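4.3 Comparing two finger sets on the pouring and spooning task

Use this section when both arms are mounted and homed and you need to choose between the Waltus standard fingers and the Prornamier narrow fingers. Allow a full shift for the complete comparison. Arm calibration is covered in section 3.

Before you start, check that the controller is running the gripper profile for the fingers you have fitted. Profiles are stored by finger set, and loading the wrong one shifts the closing point.

1. Cover the work table with a flat sheet of cardboard. Tape down any corner that lifts.

2. Put a bowl of dry rolled oats in the middle of the table, within reach of both arms.

3. Set the grip force limit to 600 on both controllers. Leave the speed limit at 205.

4. Hand the jar to the left gripper and close slowly. The fingers should meet the glass at the same height on both sides.

5. Hand the spoon to the right gripper, handle first. Keep the bowl of the spoon level.

CAUTION: Glass can crack without warning at higher force settings. Wear eye protection and keep your hands clear once the arms are enabled.

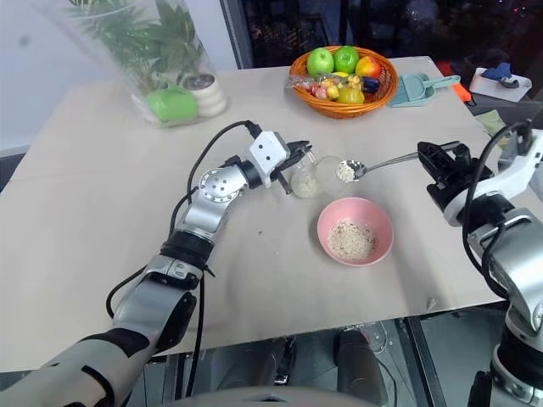
6. Run the Quintanilla test routine from the start. Do not resume a routine that was stopped partway — the wrist offset is only read at step one.

7. Watch the spoon handle during each transfer. If it rotates in the fingers, stop the run and log it as a slip, even if the oats reach the container.

8. Change the fingers on both arms, load the matching profile and repeat from step 3.

NOTE: Thin metal handles are the hardest part of this test for wide fingers. Fit the rubber pads supplied with the kit before you rule out a finger set.

NOTE: Error 996 means the gripper closed fully without detecting an object. Clear it at the controller, open the fingers and repeat the handover. If it comes back, check the gripper cable where it runs along the forearm.

Crumbs on the cardboard don't affect the result. Brush them up between finger sets, and keep oats out of the finger slides.

Record slips and error codes on the Sedcombe log sheet, with a separate sheet for each finger set. Send completed sheets to Paweena Yensuk.

Section revised 18 April 2024. Replaces the March version, which gave the wrong speed limit.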